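6 January 2024

Gripper pose and width estimation, bedroom set. Picked up where the November notes stop.

Reran the Stolar tracker on the two-gripper episodes with the new lens model. The old radial fit was fine in the center and bad past the curtains, where the second gripper usually enters. Swapped to the Kadrić fisheye fit and left everything else alone. Config is in the Protholm repo under the same name as before, so check the hash before comparing.

Batch is 1,000 clips. 848 pass the consistency check end to end. The rest fail on relative pose between the two hands, mostly for a few dozen samples at a time, then recover. 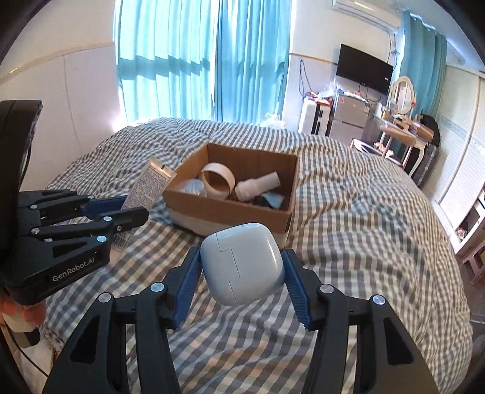 Width estimation reads the blue finger pads by color, so a pale blue object between them is the worst case. The segmenter merges pad and object and reports the jaws nearly closed. Raised the saturation floor and added a check on the rib texture. Better on the 200 clips I held out, still wrong when daylight washes out one pad. Do not use width as a contact signal on this set yet.

Duvet is a second problem. The check pattern repeats, folds move when anything is set down, and the feature matcher is happy to lock onto it. Masked the bed below the horizon estimate and let the tracker use walls, wardrobe and television. Drift went down. Scale got noisier with fewer near points, as expected.

Box rim is now labeled as its own class for the place planner. Planner wants the opening polygon only; contents go in as a height map. Release height is still a constant and should come from the map.

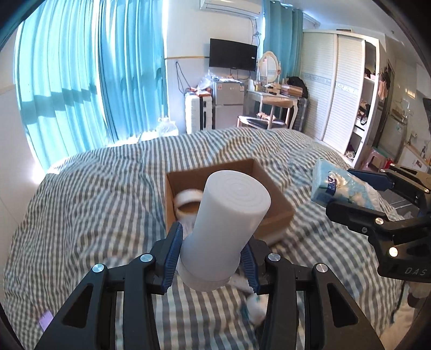
Comment from Forkbridge on the shared log: masking the whole bed throws away the only close parallax you have, so try down-weighting it by local flow residual first and mask only what fails. They also want to see the failed clips split by which hand lost track.

Fair on both. Queued 100 of the failures with residual weighting, same seed. Split by hand needs the episode index rebuilt, doing that first.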